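Back at the easel, sort of

23 February 2022

I promised myself I would write something here once a month and it has now been, well, longer than that. Sorry! The painting has been going on all the same, only slowly, and mostly at the kitchen end of the house where the light is better and the biscuits are.
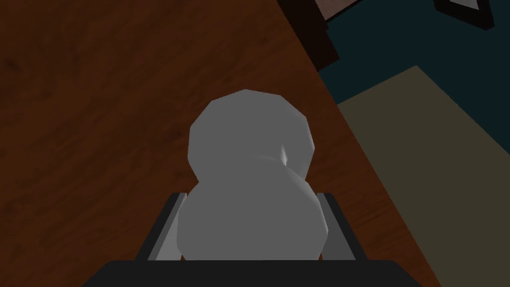
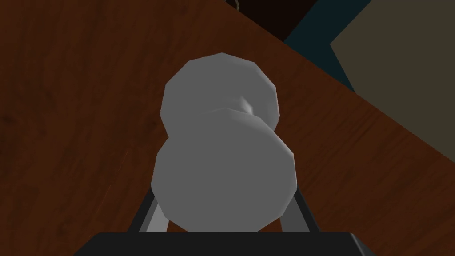
Two rounded lobes and a waist, pale grey both times.

So, the big news, if you can call it that, is that I have signed up for a table at the Skustby open studios in July. A whole table! Well, half a wall and a table. I filled in the form at eleven at night after a glass of wine and then lay awake wondering what on earth I was going to put on it. I have never shown anything outside this village apart from the one watercolour that hung in the dentist's, and I only know that one was seen because the hygienist said she liked the boats. There were no boats. They were cows.

For anyone new, I came to painting late. I did thirty-odd years in payroll, finished up at a firm that made conveyor parts, and left with a card, a garden voucher and no idea what I was going to do with the mornings. My sister bought me a box of acrylics for my birthday that year and I didn't open it until the following winter. Then I opened it and that was that. My husband says he lost the dining table on that day and he isn't wrong, we have eaten off our knees ever since.

I go to the class at Hellard, in the old chapel on the hill road, taught by Houshang Bakhtiari. I've mentioned him before. He is a proper painter, trained and everything, and he has a way of standing behind you and breathing in through his nose that tells you all you need to know about your greens. He's very kind with it. The first thing he ever said to me was "why have you drawn round it?" and I hadn't a clue what he meant. I had painted a jug and put a line round the whole of it like a colouring book. He took me over to the window and made me look at his own sleeve against the wall and tell him where the line was. It took me a good while to admit there wasn't one.

That's been the work of this winter, really. Edges. I know it sounds dull but I have got completely hooked on it. Some are sharp and some just go soft and drift off into whatever is behind, and if you make them all sharp the thing looks cut out and stuck on. Houshang had us do a whole month with only black, white and one earth colour, and no outlines at all. I moaned about it for the first two weeks. By the fourth I didn't want to go back to colour, and I've got a pile of little brown and grey pictures of onions that I am stupidly fond of.

Everyone in class has their own way of complaining. Bahman Sadeghi, who has the place by the radiator, used to be a ship's engineer and measures everything with a steel rule before he'll pick up a brush. His drawings are terrifyingly accurate and he hates all of them. He did a portrait of his grandson in the autumn that made me want to pack it in, it was so good, and he painted over it the next week with a view of a lock gate. I have told him I'm never forgiving him for that. He's taking a table at Skustby too, which is the main reason I was brave enough to send the form.

Now then, money. I wasn't going to talk about it but two of you emailed after the last post to ask what this all costs, so I did my sums. Since I started I have spent £2,440 on painting. I wrote that down and then I went and made a cup of tea. That's classes, paper, boards, paints, the easel, the second easel (the first one bit me), and a weekend course on the coast where it rained from start to finish and we painted each other's anoraks. It doesn't count the frames. I haven't dared do the frames.

If I was starting again I would buy far fewer colours. I've got a drawer full of tubes with lovely names that I used once. There's a turquoise in there that has ruined more skies than the weather has. These days I use six, sometimes seven, and I mix the rest, and everything sits together so much better. I'd also buy decent brushes sooner. I had a bargain set that dropped its hairs like an old dog and I spent half my evenings picking them out of wet paint with tweezers.

Paper I buy from Arnaud, the little shop down the passage beside the bank in Hellard. If you live anywhere near, do go, it's wonderful. They'll sell you a single sheet and cut it for you, and they don't look at you as if you're wasting their time. I asked them about varnish last week and was in there nearly an hour. I came out with the wrong varnish, but that was my own fault for not listening - I'd spotted the sketchbooks by then.

The varnish thing is still going on, by the way. I have got a row of practice boards lined up along the spare bed with different coats on and I can't for the life of me choose. Gloss makes the darks lovely and deep and then you can't see the picture for the lamp. Matt is kinder but it seems to put a bit of fog over everything. Houshang says satin and stop fussing. Bahman says leave them bare and let people breathe on them. If any of you have strong feelings about this please put them in the comments, I'd be glad of them.

What to take to Skustby, then. I went through the lot last night and laid everything out on the landing. I had thought I'd have far too much to choose from and I ended up with 11 that I wouldn't mind a stranger looking at. Most of those are small. There's the onion series, which I think go together, and a couple of the allotments in frost, and the big one of the railway bridge that I have had three goes at and which might still be upside down for all the sense it makes. I'd like to have a few more by the summer. I'm giving myself one finished piece a month and we'll see how that goes, given how well I've done with the blog.

And then pricing! How does anybody do it? I asked round the class and got a different answer from every single person. One lady goes by the inch. One chap puts down whatever he thinks his brother-in-law would refuse to pay. Houshang told us that the first picture he ever sold went for the price of a bus fare and a pie, and the last one for £2,000, and that he'd been just as pleased both times (I think he may have been a tiny bit more pleased the second time, but he's too polite to say so). I'm leaning towards keeping them low and having some cards printed for people who like a look and a chat but haven't got a wall free.

I had the cards quoted by Clivex, the printers on the trading estate, and they were very patient with me. You need to send them a proper scan and I had sent a photo with my thumb in it. They do a heavier card with a slight tooth to it that takes the greys beautifully, so I'm going for that one, in the smaller size. I've got to decide on the pictures by the end of next month. The onions are definitely in. The cows, for the sake of the hygienist, might be too.

What else? I finally read the book on colour mixing that everyone had been going on about and I got halfway. I'm sure it's all true but there were a great many diagrams. I learn better from getting it wrong, I think. I mixed a grey last week from a blue and a burnt orange that was the exact colour of the sea at my nan's, and I didn't write down how much of each, and I've spent four evenings trying to get it back. I'm close. It keeps coming out a bit too green.

My knee is much better, thank you to those who asked. I'm allowed to stand at the easel again for an hour at a time, and I've put an old bath mat down, which helps no end. I had been painting sitting down all through Christmas and I do think you can tell. Everything from those weeks is a bit cramped and all seen from the height of a toddler.

Next class is figure drawing with a real model, which we haven't had since before everything shut. I'm excited and also dreading it. I can do an onion, but hands are another matter altogether, and the last time I drew a foot Bahman asked if it was a loaf. I'll report back. I've bought new charcoal for it and sharpened the end of everything I own.

Right, I've got a board drying on top of the boiler and it's starting to smell.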